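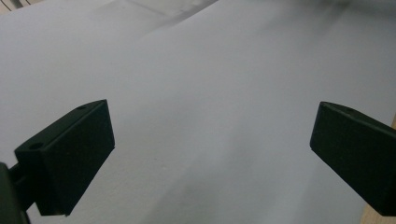 Photo: Paloma Calloway / Rallon Education

Chapter 5
The Sound Underneath: Drones and the Tanpura

Before You Read

Find a quiet spot and hum one comfortable note for as long as a breath lasts. Breathe, then hum it again. Now ask a classmate to hold that note while you slide your own voice slowly upward. At some points the two sounds will rub against each other and almost buzz. At others they will lock together so well that you may lose track of which voice is yours. Keep sliding until you have found at least 2 of those restful places, and remember how they felt in your throat and ears. Everything in this chapter grows out of that feeling!

Key words: drone, tonic, tanpura, overtone, bridge, jivari, sa, pa, ma

5.1 A Note That Stays Put

In Chapter 4 we followed melodies as they traveled, leaving home, wandering about and coming back. We took it for granted that the listener knew where home was. In a pop song or a symphony the chords tell you. In much of the music of India there are no chord changes at all, and home is kept in your ear by a drone, a sound that carries on under the melody from before the first phrase until after the last one.

Drones turn up all over the world. The long pipes of the Scottish bagpipe sound drones, and so do certain strings of the hurdy-gurdy, which are rubbed by a turning wheel. The didgeridoo of northern Australia can play one too, full of pulses and growls. But in Indian classical music the drone has an instrument of its own, and it is one of the loveliest sounds you will ever meet in a music class.

The tanpura (called the tambura in the south of India) has a long neck, a rounded body and, most often, four strings. It has no frets. The player doesn't press the strings down to change the notes. Each string is plucked open, one after another, gently and evenly, and then the pattern starts over. The strings ring for so long that each new pluck melts into the ones before it, and after a minute or so you stop hearing plucks and hear a kind of shimmering cloud.

A common tuning uses the tonic, sa, on three of the strings, with one of those an octave lower than the other pair. The remaining string is usually tuned to pa, a fifth above the low sa. If you know your Western note names and take sa as C, then pa is G. Some ragas leave pa out, and for those the player will often retune that string to ma, the fourth. Change that one string and the whole room seems to tilt a little. Listen for it in Activity 2.

There is no fixed pitch for sa. A singer with a deep voice picks a low one, a flute player picks whatever the flute is built for, and the tanpura is tuned to match. This surprises many students who have grown up with a piano in the house. Sa is a job that a note does, and any pitch can be given the job.

5.2 Where the Buzz Comes From 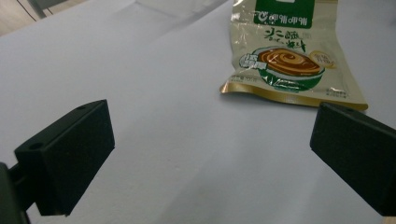 A plucked string never makes just one pitch. It makes a main pitch and, floating above it, a whole ladder of fainter ones called overtones. On a guitar the overtones die away quickly and you mostly hear the main pitch. On a tanpura they bloom. Sit close to a well-tuned one and you can pick out notes that no string is tuned to, high and silvery, coming and going as if someone were singing in the next room.

The secret is in the bridge. A violin bridge meets the string at a thin edge. A tanpura bridge is wide, with a very slightly curved top, and the string grazes that curve again and again as it shakes. A small piece of thread is slipped between string and bridge, and the player nudges it back and forth until the buzz opens up. The name for this buzzing quality is jivari, a word you will also see spelled jawari or javari. Moving the thread by less than the width of a fingernail can take a string from dull to dazzling. Good players are fussy about this – and they have every right to be.

Voices from the Classroom

Imani Ferreira teaches singing and began learning tanpura as an adult. "My first lesson was all tuning," she writes. "I kept thinking, when do we start? Then my teacher told me to put my ear against the neck, and I heard the overtones climbing up out of that one low string. I went home and bored my whole family with it."

Her student Jozef Michiels came to it from the cello. "I thought I had good pitch," he says. "Then I had to hold one note against a drone for a full minute. I could hear every wobble. It was the best practice I'd ever had."

5.3 Listening Guide

The Escobedo Listening Library that goes with this book holds some 1340 short recordings. For this chapter, look in the folder marked "Drones."

Activity 1. Play the tanpura track with your eyes closed. Hum sa, then pa, then the sa above. Rest on each for a whole breath.

Activity 2. Compare the pa tuning with the ma tuning. Write a few words about each, and use any words you like: colors, weather, food.

Activity 3. Sing a tune you know well over the drone, starting on sa. Start it again on a different note. What has happened to the tune?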